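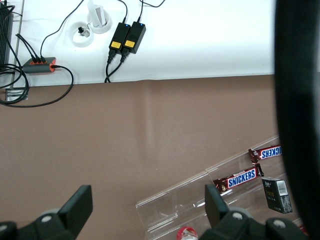 Power for the Vurkton on the white bench: two black adapters, with the grey and orange strip to the left.

Vurkton bench arm, reviewed after a winter of use
By Mafalda Coelho, 2025-08-14

Starby put a Vurkton in our packing room in January. It does one job, which is moving small retail items from the bench into display trays. We started it on chocolate bars and small boxes, and it has run most shifts since.

Setup took a morning. The cabling is the weak point. Budget for a proper power strip and some ties, and check the blue lights on the adapters before you blame the software.

On a good day it fills 441 trays. The best of us did 361 by hand, with sore wrists by the end. It is slower with anything shiny, and clear acrylic trays give it more trouble than the coloured ones we used before.

No jobs went, but the jobs changed. Two of us now load, watch and clear faults where we used to pack. It is easier on the body and duller on the mind. I miss the talking, as the packers used to stand across from each other. Management moved us up one pay grade after we asked twice.

Rebelo handles service here and charges $800 a visit. We have had one. The Inton training course runs 11 hours and could be half that.

Worth buying if your items are small and stay the same for weeks. If your range changes daily, keep packing by hand.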